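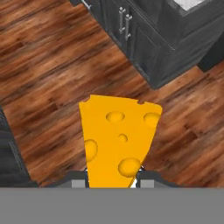 *A wedge of cheese held in the gripper, in the simulated kitchen.*

# Vilteo Kitchen Practice Pack

The question we get most often, usually from a friendly person who has just scraped a lasagna dish, is whether a robot can do the kitchen yet. Our answer is a cheerful "some of it," and then we tend to talk for a good while about which parts. The Vilteo Kitchen Practice Pack grew out of those talks. It's a set of simulated kitchens and chores for teams who build or teach home robots, and for anybody who wants to find out how far along their own machine is before it goes anywhere near a real countertop.

We started with tidying and putting away, the work everyone has waiting for them at home. Picking up one piece of food sounds like nothing at all, and you and I do it while talking on the phone! A machine has to find the food, come at it from a sensible side, close its fingers and then get across the kitchen with it, past the cabinets, to wherever it belongs. Each of those steps can be practiced alone in the pack, or you can string them together and see where things come apart.

## What's in the pack

- 22 kitchen layouts, with cabinets, counters and floors you can swap
- 130 household objects, food included, in simple and detailed versions
- 6 chore families: fetch, put away, wipe, load, unload and sort
- A replay viewer that lets you step back through any attempt
- Project files for the Pokura and Stilano controllers

The food models are bright and a bit cartoonish on purpose (our cheese is very, very yellow), and they load quickly on a modest computer. If you need something closer to what's in your own fridge, you can bring in your own models, and the import guide will take you through it.

## So, can it do chores yet?

Arwel Ellis, who runs our chore trials, likes to sort jobs into "leave it alone," "stay in the room" and "do it yourself." Moving one firm object from a clear spot to another clear spot is in the first pile for most of the arms we've tried. Putting things away in a cabinet is in the second, mainly on account of the doors. Handles are harder than they look, and a door that swings back will undo a lot of good work. Wiping up a spill, or anything soft and floppy, is still in the third pile as far as we're concerned, and we'd be wary of a brochure that says otherwise.

One caution, and we'd rather you heard it from us. A good run in simulation is a fine sign and it isn't a promise. Real cheese squashes and sticks, and gets crumbs on the finger pads, and the pack only goes a little way toward that with its softness setting. Please plan time with real food on a real floor before you count a chore as done.

## Editions

**Home Lab.** One seat, all the layouts, and help by email. A nice fit for a small group or a very determined hobbyist.

**Workshop.** 5 seats, with the shared results board and the Hajdu shop-floor add-on, where the same fetch and sort chores are set among benches and parts bins.

Both editions include updates through next June, when the laundry room layouts are due to arrive. If you aren't sure which one suits you, write and tell us what your robot is like and which chore you'd most like to hand over. Arwel reads those notes himself and does tend to write back at length.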